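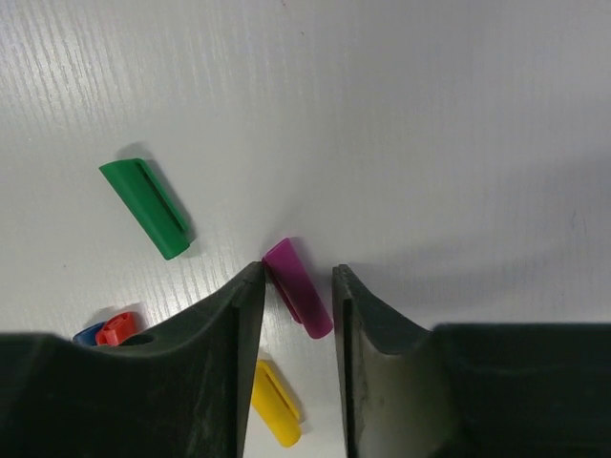

Matard Lill desk top, white, 246 cm

Posted 2020-12-28

Bought in May as a replacement for a Heto top of the same length. Weight is 40 kg, thickness 25 mm. Delivery was on a pallet, with one crushed corner on the carton and no damage underneath.

The top ships undrilled. Matard supplies a paper template, and mine was 3 mm short along the long side, so measure from the front edge instead. I mounted it on an Evex steel frame with the screws that came with the frame. Pilot holes are required; the core is dense and will split a driver bit before it gives.
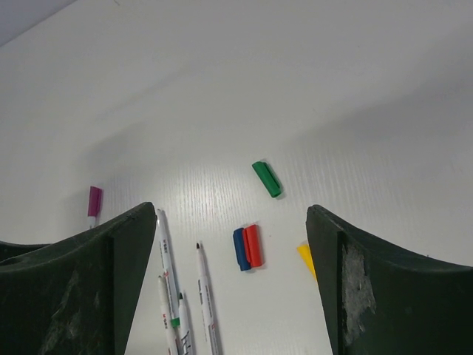
Sag at midspan was 1 mm after six months with two monitors and a printer – better than the Heto, which reached 4 mm in the same period. The surface cleans with a damp cloth. Dish soap leaves a film that needs a second pass.

The rear edge is not sealed as well as the front. I ran a bead of clear silicone along it before mounting.

Order number for the grommet kit is 1138. It is sold separately and the hole saw is not included. Four out of five.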